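Mesa quadrada Wistero, tampo branco
Loja Giswood | Mesas de apoio
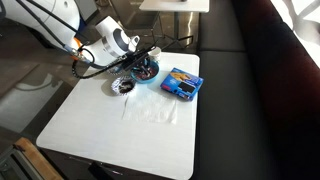 Vendo esta mesa desde agosto e continua a ser a que mais recomendo a quem tem uma sala pequena. É quadrada, é branca, cabe ao lado do sofá ou debaixo da janela e não pede licença a ninguém! Tenho uma em casa, no canto onde tomo o pequeno-almoço (e onde o meu filho insiste em fazer puzzles que depois não se podem desmanchar durante uma semana).

O tampo é liso, sem rebordo, por isso as migalhas saem com uma passagem de pano. Uso água morna e uma gota de detergente da loiça. Palha de aço é que não, por favor, já me apareceu aqui uma que metia dó.

A montagem faz-se em 17 minutos, cronometrados por mim, com café pelo meio. Vêm 16 parafusos no saquinho e mais dois de reserva. Apertem primeiro as quatro pernas só até meio, ponham a mesa de pé, vejam se assenta bem e só depois apertem tudo. Se o chão for torto, como o meu, as pernas têm pés reguláveis que se rodam à mão.

Muita gente pergunta se combina com as cadeiras Cirillo. Combina, sim, sobretudo com as de assento cinzento, mas as de braços ficam à justa e batem no tampo. Eu escolheria as sem braços.

Preço: 201 €, com IVA
Fabricante: Grulamska
Cor: branco
Entrega: ao domicílio ou levantamento na loja
Garantia: 2 anos

Se tiverem dúvidas com as medidas, escrevam-me antes de encomendar e mandem uma fotografia do canto, que eu gosto destas coisas e respondo sempre.

Ada Guerra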